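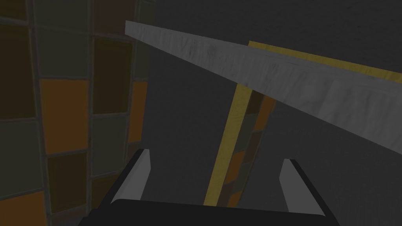
## 4. Planning the equipment purchase

When Nazma Fakir and I first sat down to work out what our lab should buy, I had a favourite already, and I'll admit it wasn't a well-researched one. I wanted the Sevelon (two arms, nice brochure, a price that made our finance office go very quiet). Nazma wanted a single Flurari arm and money left over for spares. We argued about it for most of January and then agreed to do the sensible thing, namely try the work in simulation before signing any cheques.

Our test home is a furnished room with a table, a couple of chairs, a bed and a shelf unit, and Figure 1 has the two-armed model facing it. 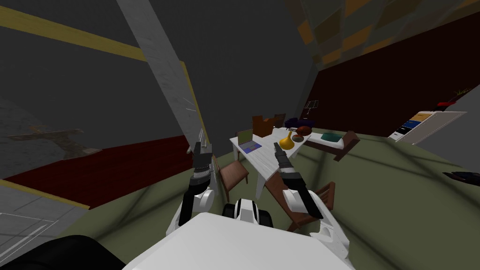 *Page last changed: 7 September 2021*

**Figure 1.** Simulated room with the two-armed robot, both grippers pointing toward the table.

What I like about this setup is how quickly it gets you asking budget questions! Look at the table: there's an open laptop at one end, then a yellow vase with a narrow neck, then bowls. A parallel gripper is a fair thing to cost for all of that, but would you want to pay for one pair of fingers or two? We ran 200 trials for each configuration, and I kept a spreadsheet open the whole time with a column for every part we might end up replacing.

Fingertip pads were my blind spot. Ward Dekker, who has bought far more of this gear than I have, told us to budget $900 a year for pads and cabling per arm, and I'd put down nothing at all. Over a 6 year life that's real money, enough to change which quote looked cheaper (the Dastau bid came with a service plan, the Biswas one didn't).

We also hadn't allowed for floor space. Moving the base around in the model, I kept wanting more room than our actual lab has between the bench and the door, so the revised plan carries a line for shifting the bench. Nazma has the electrician's quote for that, and it's included in the totals in Section 5.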